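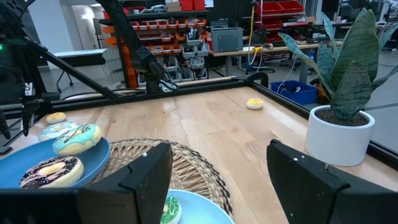
Inese Pärn sets a table slowly. She starts with the woven mat, puts the blue plates on it, and moves them until one edge goes over the other. Only then come the donuts.

She learned this at Drimulia, a small tableware shop where she worked for seven years. "A plate needs some space to breathe," she tells me. "But a mat likes to be covered a little." 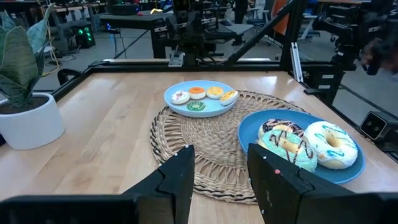 Small pieces on the light blue plate, large ones on the deeper blue.

The icing does most of the work with color, so she keeps everything under it quiet: pale wood, natural fiber, blue. For height she likes a snake plant, which asks for very little water.
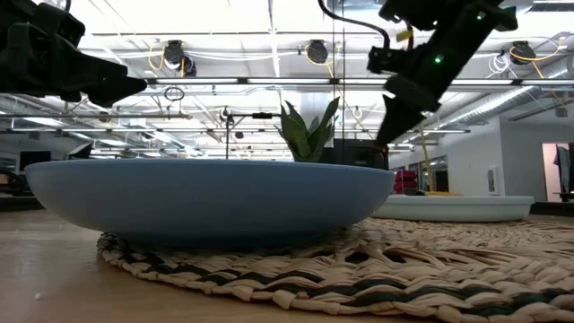 Her colleague Cirilo Solís prefers a wide, low bowl in the middle of the mat. They have discussed this since August, and they still do not agree.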